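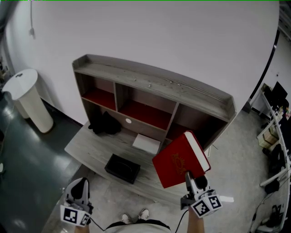 Stadmont Public Library Ends Overdue Fines, Extends Loan Periods

Jul 5, 2006

The Stadmont Public Library has ended daily fines on overdue books and other printed materials at both of its locations. The change was approved by the Board of Trustees at its last regular meeting and applies to all cardholders, including those who live outside the city and pay the annual nonresident fee.

Under the new policy, the standard loan period for books will be extended by one week. Items may be renewed two times, in person or by telephone, unless another borrower has placed a hold. Borrowers who keep an item more than 49 days past its due date will be billed for the cost of replacement. The bill will be canceled in full when the item is returned in good condition.

Existing fines on printed materials have been removed from library records. A review completed by the circulation department found 2,927 cards blocked for unpaid overdue charges, many of them issued to children and teenagers. Those cards are now active, and their holders do not need to apply for new ones. Notices are being mailed to the most recent address on file.

"The purpose of a due date is to bring the book back so that the next person can read it," said Library Director Natália Correia. "We reviewed several years of records and did not find that the fines were doing that work. They were keeping families away from the building."

Fines remain in effect for videocassettes, DVDs and museum passes, which are in short supply and often reserved weeks ahead. Charges for lost or damaged items are also unchanged. Reference volumes, bound local newspapers and the Godinho Collection of regional history will continue to be available for use inside the Main Library only.

Income from overdue fines has declined in each recent budget year. Vasco Bragança, the library's business manager, told the Board that a large share of the amount collected was spent on printing and mailing notices and on staff time at the desk. The difference will be covered from the general operating fund. No reduction in hours or in the purchase of new materials is planned.

The Board adopted the policy after a public comment period that began in January. Most written comments favored the change. Several residents expressed concern that popular titles would be kept longer and that waiting lists would grow. In response, the Board directed staff to keep the shorter loan period for new fiction during the first months after purchase, and to report on return rates at the end of the fiscal year.

Trustee Tekle Woldegiorgis, who presented the motion, said the Board would consider further changes once that report is received.

Borrowers may return materials to either location, regardless of where they were checked out. The outside book drop at the Flollano Branch has been repaired and is again open at all hours. The drop at the Main Library is closed on holidays.

Questions about individual accounts should be directed to Vitória Peixoto, head of circulation, at the Main Library service desk. Copies of the full policy are available at both locations.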